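Wrist camera vs. head camera for strap handling: what we got

June 2024

I said back in November that I'd write this up once the second round of runs was done. It's done, so here are my notes.

The question was small. When a gloved robot hand is working with a strap or a rope, how much does the policy gain from a camera at the wrist compared with the one on the head? Yuzhen Ye and I had been arguing over it since the Tolby runs, where the head camera lost the strap every time the forearm came across.

We recorded 618 demonstrations. After throwing out the ones with dropped frames or a bad sync we had 382 left. Most of the bad ones came from the same two days, and I should have caught the clock drift on the first. All of the recording was done away from the lab, in lobbies and corridors with stone walls and glass overhead, so the lighting is all over the place. Yuzhen wanted that. I wanted a gray backdrop and lost the argument.

Training was the same for both setups: same network, same number of steps, same action space. Only the camera input changed. The gloves stayed on for everything. Bare fingers slide on braid, and we didn't want a grip problem mixed in with a vision problem.

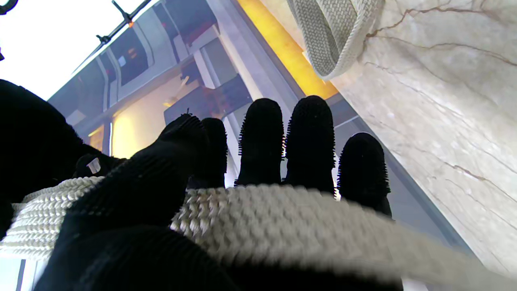 For evaluation we ran 85 trials per setup. A trial counted if the hand closed on the strap and still had it after the arm moved to the second pose. The wrist camera did better, but the gap was smaller than I expected, and nearly all of it came from trials where the strap crossed the palm. When it hung free in front of the hand, the two setups were close enough that I wouldn't claim a difference.

Blur was the main trouble with the wrist view. Anything close to the lens smears when the hand moves, and a pale strap over a black glove turns into a gray band with no weave left in it. We tried dropping the blurriest frames from training and it made things worse. My guess is that the policy needs to see blur in training to cope with it later, but we only did that comparison once.

The other problem was exposure. With a bright ceiling behind the fingers, a dark glove loses its shape. Locking the exposure got us 15 more good trials over the full set, which is more than any change to the network did.

Farah, our labeling tool, still can't mark a strap that goes behind a finger and comes out the other side as one object. I've been splitting them by hand.

Next is the Rallholm set, with two straps at once. Yuzhen has the mounts and I still need to redo the sync script.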